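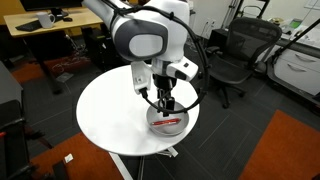 How Students in Our Dormitory Eat Breakfast
Project report for the course Introduction to Field Research
Dagmar Oravec
October 17, 2021

1. Why I chose this topic

When I moved to the dormitory in Dreltton, I noticed that my neighbors eat breakfast very differently from my family. At home we always sat down together, even if it was only bread and tea. In the dormitory most people eat alone, and many eat while they are doing something else. I wanted to know if this is a habit from home or if it comes from the life in the dormitory.

2. How I worked

I spoke with 17 students from the second and third floor. Each interview took around 30 minutes and was made in the shared kitchen or in the student's room. I used the same list of questions for everybody, but I let people talk longer when they wanted. Four of the students also kept a food diary for 10 days. They wrote the time, the food, the place and who was with them.

I made a first version of the questions in April. My teacher, Mrs. Doležal, said that they were too closed, so I changed many of them. For example, "Do you eat breakfast every day?" became "Tell me about your morning yesterday." The new question gave much longer answers.

3. What I found

The most common breakfast was cereal or oatmeal with milk. Students said they choose it for the price and because only a bowl and a spoon must be washed after. Warm food, such as eggs, was almost only for days without morning classes.

The timetable had a strong influence. Students with early lectures often wrote "coffee" in the diary and nothing more until noon. One of them, Vanda, told me that she does not count this as skipping breakfast. For her, coffee is breakfast. I had not thought about this before, and I had to go back to my notes and check how the other students used the word.

Several students said that they would like to eat with others but feel shy to ask. Lando, who comes from a big family, keeps his door open in the morning so that people may come in. He said that it works better in winter, but he could not explain why.

4. Problems

My group was small and I knew most of the people already. It is possible that they gave answers which they thought I would like. The diaries were also not complete. Two of them have empty pages for the weekend, so I did not use the weekend in my comparison.

If I do this project again, I will include the first floor, where the kitchen is larger and has a proper table.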